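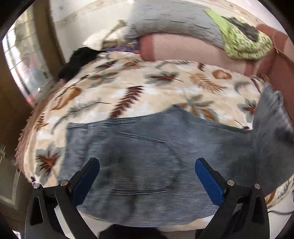
Photo: Ignacio Cáceres

Call for participants: garment wear and home laundering study
Tiltdale Textile Testing, Canham site
November 2024

Tiltdale is recruiting 262 adults for a home study of how everyday cotton and cotton-blend clothing holds up to regular washing. The study covers corduroy, denim and jersey. Results will be used to revise the care instructions issued with the Skekuvow range of casual clothing.

What is involved

Each participant receives two garments in their own size and a wear diary. Garments are worn at least once a week and washed at home on the participant's usual cycle. Entries in the diary record water temperature, detergent type, drying method and hours worn. Each entry takes a few minutes. Garments are returned to the Canham site twice for measurement of pile loss, shrinkage and color change, then handed back. The study ends in September.

Who can apply

Applicants must be 18 or older, live in Canham or Meredith, and have use of a washing machine at home. Households that send laundry out are not eligible. People with a known reaction to textile dyes should not apply. One applicant per household.

Payment

Participants receive $300 on completion, paid by check after the final return. Travel to the Canham site is not reimbursed - prepaid mailing bags are supplied for both returns. Participants keep the garments. Those who withdraw before the first return are not paid.

How to apply

Request a screening form from the Canham front desk, in person or by mail, and mark the envelope "Wear study." State your clothing size and the make of your washing machine. Forms without a size will be sent back. Questions about fabrics or eligibility go to Ignacio Cáceres, study coordinator, at the same address.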